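The town of Narkirham has 3591 residents, one traffic light and a toy library that lends to more households than the public library does. It occupies the ground floor of a former shoe store. It opens at 9:30 in the morning, and on a wet day in July there was already a stroller parked outside the door at 9:15.

Toy libraries work the way book libraries do. A family joins, picks out a few things, takes them home for a set time and brings them back. Narkirham's charges a small yearly fee and lends for three weeks. Its catalog lists 1444 items, from baby rattles to a marble run that fills a car trunk. Puzzles are the hardest to keep whole, and dress-up clothes are the hardest to keep clean. The ride-on fire truck has a waiting list that runs into the fall.

The things that go out most often are wooden blocks. The library owns more sets of them than anything else, and on most days the shelf is bare by noon. Parents who came in for something with batteries tend to leave with blocks as a second choice, then renew them. 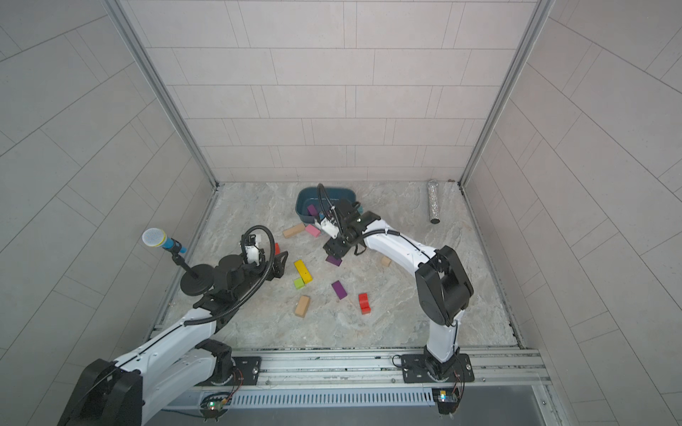
## Why blocks last

A block has no right way up and no instructions. A one-year-old bangs two of them together. A three-year-old lines them up along the edge of a rug, and a six-year-old builds a garage and gets angry when it falls. The same set can serve all three children in one house, and that matters to a parent with a small apartment and one closet.

They also survive being lent. The oldest set in Narkirham has gone out 256 times. The corners are rounded down and the paint on the green ones has gone patchy, but every piece is still usable. A plastic kitchen bought the same year was thrown out after its third oven door.

Most of the newer sets come from Badasix, a small workshop two counties over that makes blocks from maple offcuts. The older ones were donated, and several are mixtures of two or three brands that were combined after pieces went missing. The library does not mind this. Its rule is that a set must go out with the number of pieces written on the bag, and it doesn't matter much which pieces they are.

Color is a different matter. Children notice it before shape, and they sort by it without being asked. Staff have seen a child empty an entire bag, pull out everything in one color and leave the rest on the floor. For that reason the library keeps a drawer of spares arranged by color, and a returned set that is short one cube gets filled from the drawer the same day.

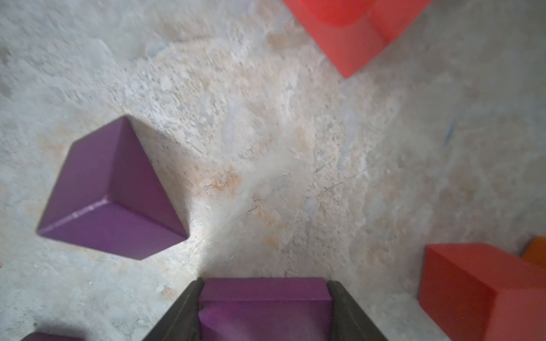

*Purple cubes, with red and orange close by.*

## The cleaning problem

Everything that comes back has to be cleaned before it goes out again, and this is where most of the labor goes. Plastic is simple. It goes in a dishwasher on the top rack. Wood can't be soaked, so blocks are wiped one at a time with a damp cloth and a little dish soap, then spread on towels overnight. A big set takes most of an hour.

Widside, the next town up the valley, had a toy library for five years and closed it over this. The toys were in fair shape and the members were happy, but there were never enough hands on return days, and bags of uncleaned toys stacked up in the back. When it shut, Narkirham took over its shelving and its best puzzles — and, a few months later, many of its members.

Narkirham now asks families to wipe things down before they bring them back. Perhaps half of them do. There's no fine for skipping it, but members who give two hours a month at the cleaning table get their yearly fee back, and the offer has filled the morning shifts.

Money comes from fees, a spring rummage sale and El Fassi, the bakery across the street, which gives the library its Saturday leftovers to sell by the door.
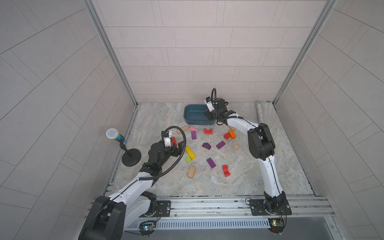 *Wooden blocks in assorted colors, with a teal tub on the floor.*

## Starting with what you have

Towns that ask Narkirham for advice usually want to know how many toys they need to open. The answer they get is fewer than they think. The shoe store opened with just over 100 items, many of them from the closets of people who lived on the same block.

A good first list is dull. Blocks, a train set, floor puzzles, a few board games with all their parts, a push cart and something to climb on. Strong bags with drawstrings cost more than thin ones and are worth it. Each bag needs a tag with a piece count and a photo of the contents, so that a tired parent can check it on the living room floor at bedtime.

Storage should be open and low. When toys are kept behind a counter, adults choose them, and the same twenty items go out over and over. On low shelves the children do the picking, and they often choose things that their parents would have passed by. One wooden stacking tower sat in the Narkirham catalog for a year without a single loan. It was moved to the bottom shelf by the window, and it has been out ever since.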